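Rule 9 of the Vasseur handling standard covered padded garments. Solange Picard had written it in April and wanted it shorter.

"Close on the fabric, never on the seam," she read aloud. "Hold. Lift. If the fold slips, release fully before the next attempt."

"Define fully," said Régis.

"Fingers clear of the cloth."

He typed it in. Revision 6 had left that open, and Jolden's operators had each settled it their own way. Of 106 logged grasps, 5 had no release recorded at all.
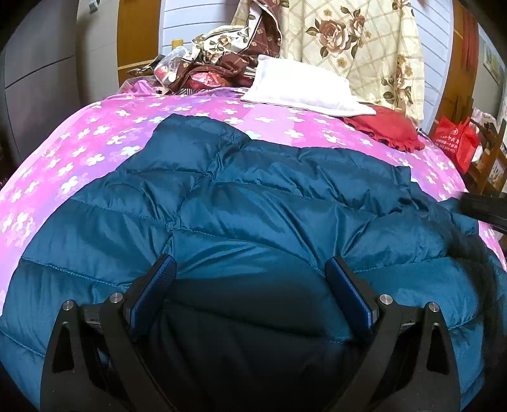
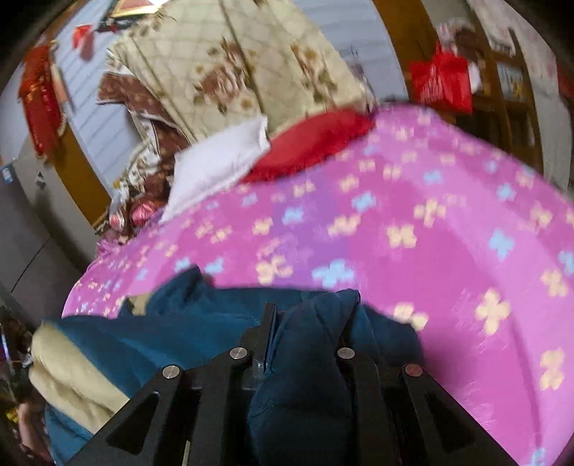 "They'll say it slows them down," Régis said.

"It does. Put the time allowance in the annex."

He added a line to the annex and saved the file as revision 7. Solange asked him to read Rule 10.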